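About Drosus

Drosus is a translation and document service for small businesses. We translate manuals, contracts, product labels, safety sheets and the kind of letters that come with a deadline. Our office is on the second floor above a tile shop, and the door is open from 8:30 in the morning.

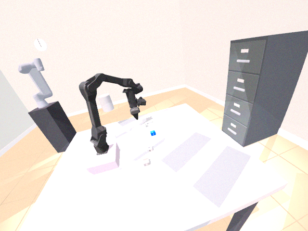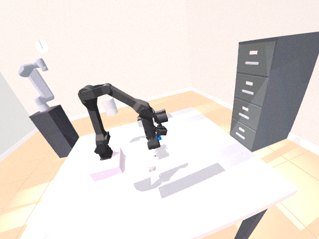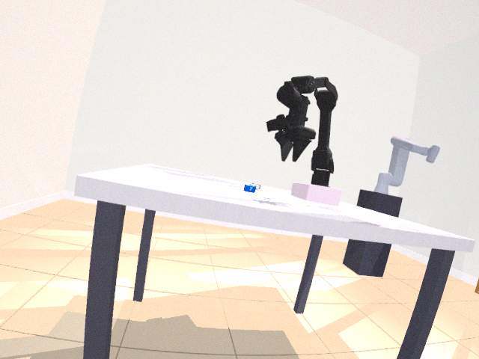 Robot arm on a white table, three computer-rendered views.

Melahat Kırmızıgül started the company with Recep Türkmen after both had worked in-house for an importer of kitchen equipment. The first job was a 20-page oven manual, Turkish to English. That customer still sends us work every April when the new models come out.

We now work in Turkish, Spanish, Indonesian and English. Nayeli Xolalpa runs the Spanish desk and Yanti Sopacua the Indonesian one. Birsen Değirmenci checks layout and numbering before anything goes out, and she also answers the phone most mornings.

Last year we finished 1,668 jobs for 193 customers. Most were under ten pages. The longest was a set of pump manuals that kept two people busy through the winter.

How we work

Every text is translated by one person and read by a second. We keep a word list for each customer, so a part called a "gasket" in one manual is called a gasket in the next. If something in the original is unclear, we ask before we translate it. Prices are by the word and are given in writing before we begin.

We do not do live interpreting or court work. For those we can pass you to Bautista, a small office we have known for years.

Files can be sent by email or dropped off on a drive. Paper originals are returned with the finished job.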